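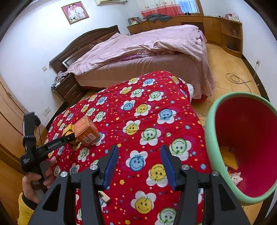

Household chore automation

Household chore automation is the use of machines to carry out the physical work of running a home, such as tidying rooms, sorting objects, making beds, folding clothes and emptying bins. Single-purpose appliances have done parts of this work for more than a century. General-purpose machines that can move from one chore to another in an ordinary home are still mostly at the research and trial stage, and those on sale usually need human help.

The same questions arise in small workshops and stockrooms, where picking, packing and clearing up share many features with housework. The two fields are often studied together.

Background

The washing machine, the dishwasher and the vacuum cleaner each replaced a task by changing how it was done. A dishwasher does not hold a plate and wipe it, but sprays water at plates that a person has placed in a rack. The loading and unloading remained as manual work, and the same is true of the washing machine and the tumble dryer.

Robot vacuum cleaners and lawnmowers were the first household machines to move about by themselves in large numbers. They work on a more or less flat surface and do not need to pick anything up. Attempts to add an arm have been made several times. The Zestus, a wheeled machine with a single arm, was shown clearing toys and socks from a floor, but it was withdrawn after 13 months. Its makers said that owners spent too long preparing rooms for it.

Tidying and sorting

Tidying is among the most requested chores and among the harder ones to automate. The movement itself is simple: an object is grasped, lifted and put in a container or on a shelf. Present-day grippers with two fingers can do this with small boxes, blocks, bottles and cups at a fair rate of success, provided that the object is in plain view.

The difficulty lies in deciding what should be moved and where. A scrap of paper may be rubbish or a note. A box may be empty packaging or something the owner wishes to keep. People settle such questions from knowledge of the household, and a machine has to be told, or has to guess. Most systems sort by type of object and leave anything they cannot name.

Soft surfaces add a further problem. On a table, the height of an object is fixed and the gripper can be brought down to a known level. On a bed or sofa the surface gives way under pressure, small things sink into folds, and the fingers may pinch the cover along with the object. Printed bedding can also confuse the vision system, which may take part of the pattern for a separate item.

Cloth and bedding

Cloth has no fixed shape, and a machine must work out afresh how it is lying each time it is moved. Towels and other flat rectangles can be folded by several research systems, slowly. Shirts take longer, and mixed laundry longer still.

Bed-making is less advanced. A duvet is larger than the reach of most arms, so the machine must either drive round the bed or use two arms and several pulls. In a trial run by Prinero in October, a two-armed machine straightened a single duvet in around 6 minutes when the cover began flat, and failed in most attempts when it began in a heap. Changing a fitted sheet was not tried.

Methods of teaching

Early household robots followed written rules for each object. This worked in test kitchens and broke down elsewhere. Most current work relies on examples of people doing the task, from which a program learns what movements tend to follow from what it sees.

Examples may be gathered by steering a robot at a distance, or by having a person do the chore with hand-held grippers similar in form to those on the robot. The second method is cheaper and can be used in real bedrooms and kitchens, with their clutter and poor light. Its chief weakness is that a person's arm can reach places and angles that a robot's arm cannot, so some of the examples cannot be copied.

The Mahasneh set, one of the smaller collections, covers 469 homes. Its compilers reported that adding new homes improved results more than adding further examples from the same ones.

Shop-floor work

Machines have gone further in workshops and warehouses, where the goods are known, the lighting is steady and the layout can be altered to suit the equipment. Picking boxed goods from a shelf is in regular use. Loose or tangled items, soft bags and returned goods are still largely handled by people. The packing firm Wodo uses arms on 4 of its lines and keeps hand packing for clothing.

Assessment

Opinions differ on how soon a general household machine can be expected. Ylva Bakke, who has written on domestic labour, argues that published results overstate progress by counting only the central movement of a chore and leaving out the setting up and the checking afterwards. By her measure, a machine that tidies a room but must be watched throughout saves no time. Developers reply that supervision falls as the systems improve, and that slow work is acceptable if it can be done while the house is empty.

Cost and safety are also disputed. An arm strong enough to lift a full bucket can injure a child or a pet, and lighter arms are limited in what they can carry – a restriction that rules out heavy bedding and most furniture.

See also

Domestic robot
Home appliance
Robotic grasping
Warehouse automation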